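Flornley Supported Lodgings
Progress report, second reporting period
Prepared by Fumiko Wada, program lead

Occupancy. Residents used 1,568 bed-nights in the period, against a grant target that was met in June. Of the seven rooms at the Chiriac site, six are let under standard agreements. The seventh is held for emergency placements, as set out in the funding schedule.

Maintenance. The heating controls on the upper floor were replaced and the fire doors rehung. Two window repairs remain open — the contractor, Narus, is waiting on parts. Repair costs are within budget.

Furnishing. The bedding allowance is now paid directly to residents at move-in, and they choose their own sheets and quilts.

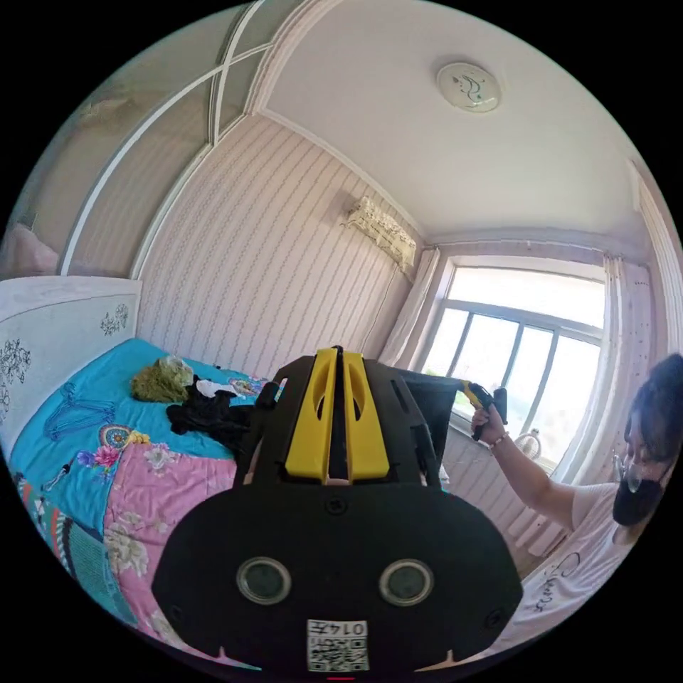
Spending on this line is lower than under bulk purchase, and the balance has been moved to laundry costs.

Next period. We will extend the agreement with Clarnik for move-on advice and close the open repairs. No change to the grant total is requested.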